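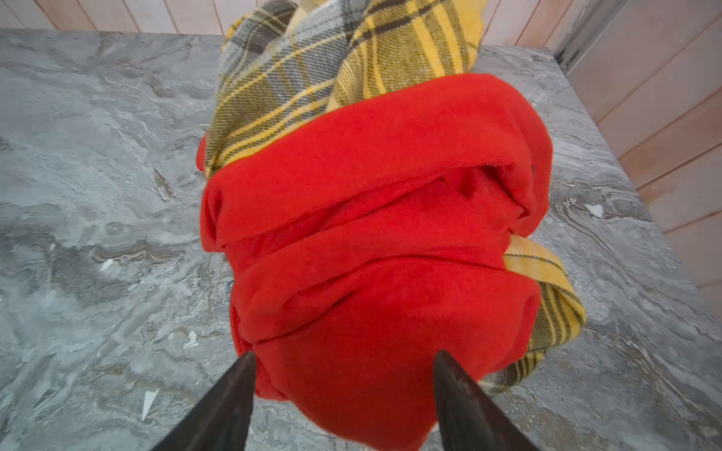

Forro polar rojo y tela de cuadros sobre la encimera, desde la cámara de muñeca.

Tiempo de lectura: 2 min

Pinza Talach de dos dedos: la ropa como castigo

Llevo desde agosto con la Talach montada en el brazo, después de dos años con la Kustau, a la que le tengo el cariño que se le tiene a un coche viejo. La Talach cuesta 505 euros sin cámara y 1,602 con ella y el controlador. Sí, hay que querer mucho la cámara.

Con cajas y botes cumple cualquiera, así que la puse con telas. Los dedos, oscuros y acabados en punta roma, entran bien entre pliegues gruesos. El forro polar rojo lo pellizca con una seguridad casi ofensiva. La tela de cuadros ya es otra cosa: si asoma por debajo del forro, la Talach suele llevarse las dos, como quien recoge la mesa tirando del mantel.

Apunté casi 300 agarres y di por buenos 264. La Kustau, con las mismas telas, se quedó bastante más abajo, aunque hace menos ruido y no pide recalibrar cada mañana.

La cámara curva un poco las líneas rectas hacia los bordes – nada grave, pero calibrad antes de fiaros – y los dedos ocupan buena parte de la vista por abajo. El manual despacha el asunto en media página, con una errata en el título.

¿La recomiendo? Para tela gruesa, sí. Para lo demás, yo no vendería todavía la Kustau.

Compartido 12 veces · 2 comentarios

Albane Delorme
¿Probaste a bajar la fuerza de cierre? Con telas finas a mí me cambió bastante.

Wanda Delacroix
505 euros y hay que recalibrar cada mañana. Me quedo con mis manos.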